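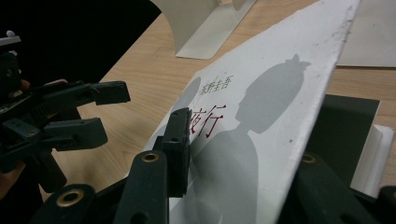 Why did the robot drop the book?

Picking up a book is easy for you. You slide your fingers under the edge, put your thumb on top, and lift. You probably can't remember learning how. For a robot, a paperback is one of the harder things on the table.

The book with the gray figure on its cover is held between plastic fingers. The round holes in the fingers have brass-colored rings in them. Rings like these help parts turn smoothly where they are joined with a pin.

This page is about a fault that happened at the Skerkent workshop, where people teach a robot called Devley to tidy books. Devley learns from people. A person does a job with a gripper in hand, a camera on the gripper records it, and the computer studies the recordings. Later the robot arm tries the same job by itself.

What went wrong

On 14th April, Devley was moving paperbacks from a table to a shelf. It had a stack of 40 to move. The first 20 went well. Then the robot picked up a book, swung its arm toward the shelf, and the book slid out and hit the floor.

The robot did not stop. It carried on to the shelf, opened its empty fingers, and went back for the next book. It dropped that one too. A worker pressed the red stop button after the second book fell. No one was hurt, and one cover was bent.

Looking for the cause

The workers did not start by changing things. First they turned off the power to the arm. An arm that has stopped moving can start again without warning if the power is still on, so this step comes before anyone reaches in.

Next they read the log. A log is a list that the computer keeps of everything it does, with the time next to each line. The log said "book held" at the moment each book was falling. The robot thought it still had the book.

How does a robot know it is holding something? Devley's motor closes the fingers until it feels a push back. If the motor feels a push, the computer writes "book held." If the fingers close all the way with nothing between them, it writes "empty."

One of the joints had become stiff. Dust and tiny bits of paper had packed in around the pin. When the fingers closed, the stiff joint pushed back against the motor, and the motor could not tell that push from the push of a book. The fingers stopped too soon and the grip was weak. A thick, stiff book might have stayed in. A thin paperback bends, and it slipped.

Fixing it

The workers took the joint apart, brushed it clean and put it back together. They also made 2 changes to the computer program. The robot now checks its grip again after lifting the book a little way, while it is still over the table. And if it finds its fingers empty, it stops and beeps.

Then they tested it. By July, Devley had moved 861 books in tests. It still dropped a few, mostly ones with shiny covers, but each time it stopped and waited for a person.

Safety rules for robot grippers

Keep your fingers away from the joints. Parts that fold like scissors can pinch, even when they are made of plastic.

Know where the stop button is before the robot is turned on.

If a robot drops something, don't pick it up until an adult has switched the arm off.

Tie back long hair and take off scarves.

Words to know

Gripper: the part of a robot that holds things.

Joint: a place where two parts meet and can bend or turn.

Fault: something in a machine that is not working as it should.

Log: a computer's record of what it did and when.

Try it yourself

Put on a pair of thick winter gloves. Lay a thin paperback flat on a table and try to pick it up with one finger and your thumb. Then try a hardcover. Which one slips more? Try again with the paperback leaning on another book, so that one edge is off the table.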